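Hulme gripper build, week three. Posting notes as I go, mostly so I can find them again.

1/ The tool is a hand-held parallel gripper with its own camera. Record by hand, replay on the arm later. Printed at the shared shop in Starneck, on the machine by the door.

2/ First set of fingers measured 104 mm on the left and 103 mm on the right. Same file, same spool. The right one had lifted at one corner of the bed. Reprinted both with a brim.

3/ Linkage is the Drikden pattern with the pins swapped for M3 screws. The pins walked out after 500 cycles on the bench. Screws have thread locker now.

4/ Camera tilt is 20 degrees down from the mount plate. Less than that and I lose the fingertips. More and I lose everything I'd want to reach for.

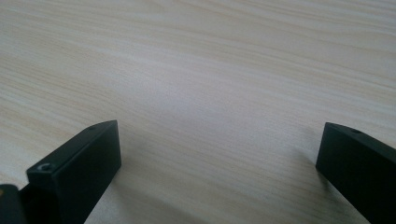
Fingers open, view from the tool camera over the bench top.

5/ Tips land at nearly the same height in the image, a little above the lower third. Good enough to start calibration.

6/ Bright patch of reflected light on the table, just above center. Exposure is locked for now. Will try a lower setting before touching the lamps, which other people use.

7/ Logging goes through Pliltelari. It drops the first few timestamps after a cold start, so I discard the opening second of every run.

8/ Next: rubber pads for the inner faces, then a repeat of the cycle test with the pads on. Finger files go up once the hole spacing stops changing.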